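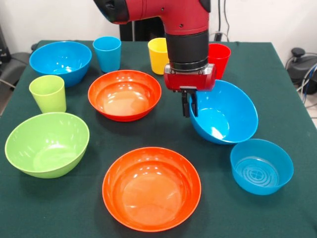 Bowls and cups on the green cloth

Minutes of the August choir meeting, all about the Moffat trip (mostly)

Written up by me, Eilidh Rankin, from the back of a gas bill envelope, so please shout if I've got you down as agreeing to something you didn't. I know the last lot went out with the wrong rehearsal time in them and several people stood in the car park for half an hour. Sorry again!

Present: most of the altos, a good showing of sopranos, all the basses for once, and the tenors who aren't on holiday. Apologies came from the ones who are.

We started at half past seven, or nearer quarter to by the time the chairs were sorted.

Last time's minutes

Agreed as a fair record apart from the car park business, and apart from Morag, who would like it written down that she never offered to bake for the whole choir. She offered to bake for the altos. I've put that right in the master copy.

The trip to Moffat

This took up most of the evening and I lost the thread in the middle, so bear with me. The plan is still to go down in the morning, sing in the afternoon, have our tea and come home the same night. There are 32 of us down to go at the moment. A few of those are "probably", and I do need a yes or a no from you before the next rehearsal, please, even if it's a grumpy one.

The coach is from Virnance, same as for the Christmas concert. They've quoted us for the one vehicle with the big boot underneath, so the music stands and the keyboard can go in with us and we won't need anybody's estate car. I asked about the heating, which as you'll remember was either off or tropical, and the man on the phone said it was a different coach. We shall see. Pick-up is at 9 in the morning from the usual lay-by, and he was quite firm that he can't sit there with the engine running while people go back for their folders.

Long discussion about whether to stop on the way down. The basses want a stop. The sopranos would sooner get there and have a proper look round the shops before the warm-up. I pointed out that some of us will need a stop whether the sopranos like it or not, and we settled on a short one, with everyone back on board when the driver says so and no wandering off for a sausage roll. Gordon voted against and asked for that to be minuted, so there you are, Gordon.

Tea afterwards will be in the hall next door to where we're singing. Soup, sandwiches and a tray bake. Anyone who can't eat something, tell me now and not on the coach. I have two vegetarians written on the envelope and no names beside them, which is no use to me at all!

Money

We have 234 pounds in the trip fund after paying the coach deposit. That's better than I thought it would be, and it's nearly all down to the plant sale, so thank you to everyone who potted up all those geraniums and then bought each other's. It will cover the hall and most of the tea. The rest comes out of the fares.

Jean asked why we couldn't use some of the main account for it. The answer is that we've been saving that for a new keyboard, and the sort our accompanist would like comes in at about 3000 pounds, so we've a fair way to go and I'd rather not nibble at it. Jean said the old keyboard sounded fine to her. Our accompanist said it has a note in the middle that sticks, and played it for us, several times, and I think the point was taken.

Fares can be paid in cash in an envelope with your name on it, or through Rutix. I know there have been moans about Rutix. I've moaned about it myself. If it asks you for a group code, leave the box empty and press the green button again, and it gives up asking. Please don't set up a second account because you've forgotten the password for the first, as it sends me a message every time and I can't tell which of you is real. 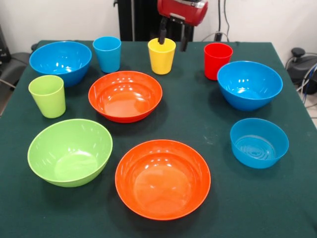

Anyway, if you've paid by Rutix and you want a receipt, you'll have to print it off yourself. I haven't got the ink.

What we're singing

Half the programme is settled and half of it very much isn't. We're keeping the folk songs from the spring, and everybody seemed pleased about that. The sea one stays, the one about the weaver stays, and the one in Latin that we got through by the skin of our teeth is being rested.

The new piece is Humano. I know opinion is divided. I was in the "oh dear" camp myself after the first run through, but I took it home and sang along to it while I did the ironing and it's got under my skin a bit. The middle section is the hard part, where the altos have that long held note and the tenors come in underneath a beat later than you'd ever expect them to. Our conductor says it's only hard because we're all listening to each other and panicking (her words), and that if we count like mad and look up, it'll come right. She's going to take it slowly at the start of the next few rehearsals while we're all still fresh.

Somebody asked if we could do it with the copies in our hands. Yes, we can. The folk songs should be from memory, and she did give the back row quite a look as she said it.

There was then a bit of a debate on whether to have a solo. Fiona was asked, said no, was asked again, and said she'd think about it. Can we please all leave her alone to think about it.

Clothes

Black on the bottom, any plain colour on top, as before. I had hoped to get through this in a minute, and we were on it for ages. Navy doesn't count as black, but no one is going to send you home. Scarves are allowed. Comfy shoes, please, because there's a slope up from where the coach parks and you'll be standing for the whole first half.

The basses would like to bring back the waistcoats. I've said I'll look for them. Last I knew they were in a suitcase in my loft and the moths may have had a say in it.

Folders and lost music

We're short of copies of the weaver song again. Will everyone have a look down the side of the sofa, in the car, in the bag you took to the spring concert and haven't unpacked. If you've got one with somebody else's pencil marks in it, they probably want it back. I found mine inside a seed catalogue.

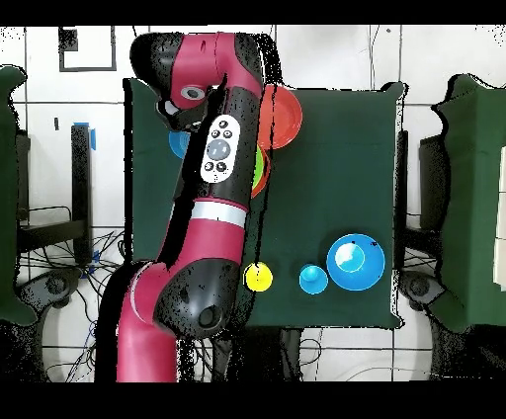 And while we're on the subject, please use pencil. Not biro, not highlighter. The hired copies have to go back clean and it was me and Jean with a rubber at the kitchen table last time, and we'd both rather have been watching the telly.

New members

We've had a couple of people asking about joining after the summer and I think we should say yes to all of them, especially the one who says he's a tenor. They can come and sit in for 2 rehearsals before paying anything, same as ever. If you see a strange face, budge up and share your music, and do tell them where the loos are, as nobody told me and I was too shy to ask until the Easter.

Any other business

The windows. Half of us are boiling and the other half are in cardigans. It was agreed that the ones on the road side can be opened during the break and shut again when we start singing, on account of the buses.

Tea rota is on the sheet by the door. There are gaps in it. It's filling the kettle and putting out the biscuits, it's not a banquet, and the same people have done it every time since spring.

Gordon asked again about a choir outing that isn't to sing, just to go somewhere nice. People liked the idea. Gordon has been asked to find somewhere nice and report back.

Morag wanted to know if the next meeting could be kept to an hour. So would I!

We finished at twenty past nine. Next rehearsal is at the usual time, in the usual place, with your pencil, your fare if you haven't paid it, and your yes or no for Moffat.

Eilidh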